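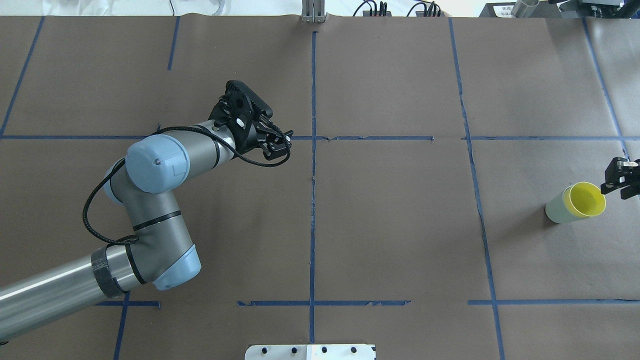

Brown paper and blue painter's tape on the big table.

Filed under: Workshop Tips > Tables and Surfaces
49 shares | 8 comments

I cover my work table with kraft paper and then divide it with painter's tape, so every small job has its own square. My neighbor Milagros Daza taught me this when we repaired chairs together, and I use it still.

Buy the heavy paper. Pull it flat from the middle to the sides, and do not worry for the small wrinkles at the far edge.

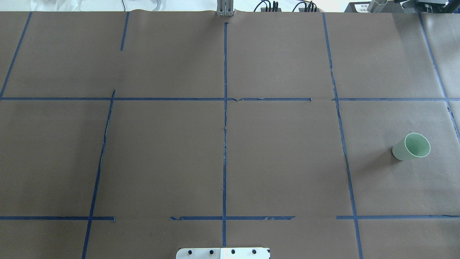
Tape the long lines first and the short ones after. It is not necessary that the lines are perfect. If a strip ends too early, leave the gap or add a short piece — the square will still do its work. Torn ends are normal when you tear by hand, but with scissors you get a cleaner end.

Press the crossings well with your thumb. Where two tapes meet end to end, one edge likes to lift, and then it catches your sleeve.

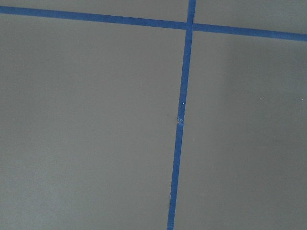
A small seam in the tape, a little below the crossing.

For a seam like this I put one new piece over it, a bit longer than the damage. Wipe the dust before, or the tape will not hold. 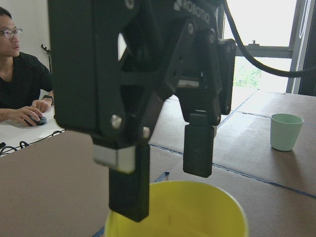
Cups for small parts

Use a cup with a wide opening and a strong color, yellow for example. Screws are easy to see inside. I give one cup to each job, and on Friday I empty them all and change the paper if it has glue on it.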